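Ticket 472 – Basin in the Plellville office draining slowly
Status: open

Hi all, me again about the white basin, the one with the boxes on the shelf off to the left.

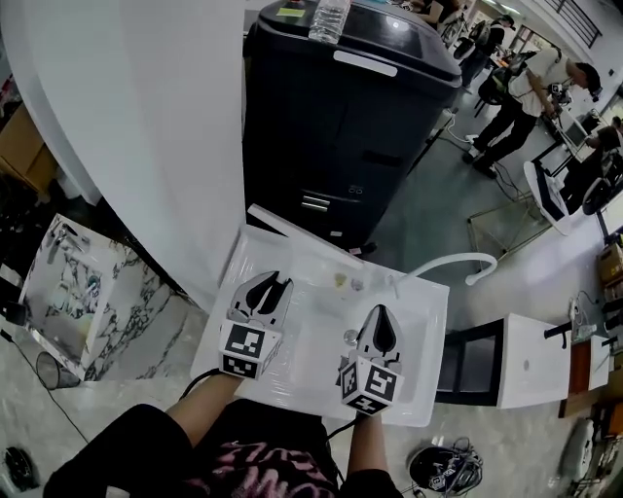

It started in October, and I figured it was just gunk. I pulled the drain cover, gave it a good scrub with dish soap and poured 700 mL of warm water down. Went through fine! Tried the same again after lunch and it sat there for ages – so it's not every time, which is driving me a bit batty.

Tried so far:
- plunger, no change
- wiped out the little yellowish bits near the back, but more turned up
- swapped the washer (Galang part 111), no change

Could someone from Zandbridge bring a proper drain snake? I'm in until 4 pm most days. Please don't stack anything in the basin in the meantime.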